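Household tips I picked up from teaching a simulated robot to tidy

I spend my working days on Tetum, a study of how a house robot learns chores in a simulated home, and it has made me a much better housekeeper! Our question was a simple one: does it learn faster if you show it lots of different rooms, or one room over and over? We gave one version 400 practice runs in a single layout and the other 400 spread across 15 layouts, then tested both in homes they'd never met. The mixed one won easily.

So, tip one. If you're teaching a child (or a husband) to make a bed, use every bed in the house. Start at the headboard end and pull the sheet tight before the blanket goes anywhere near it.
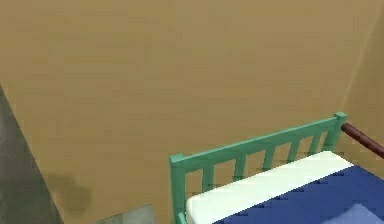

Tip two is to clear before you wipe. Our runs went wrong most often when wiping and moving things got muddled together — mine do too, usually with a mug in one hand. Shift everything to one end, wipe the bare bit, then swap over.

Tip three, give your odds and ends one tray and keep it at the back of the table. Gus Tillman ran 200 extra trials with the small things kept together, and the planner made far fewer wrong turns. My keys haven't gone missing since February.

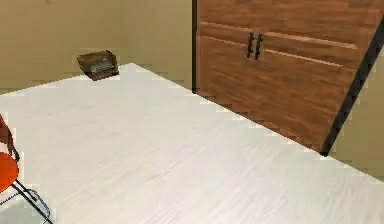

White table with the small brown box at the far corner, cabinet behind.

Comments

Corinne Wojcik: Tried the two-ends wiping on my worktop, lovely. Does it matter which end you start?

Otis Okafor: Were the 15 layouts all the same size of room?

Contact | © Lultwood Home Notes | Back to top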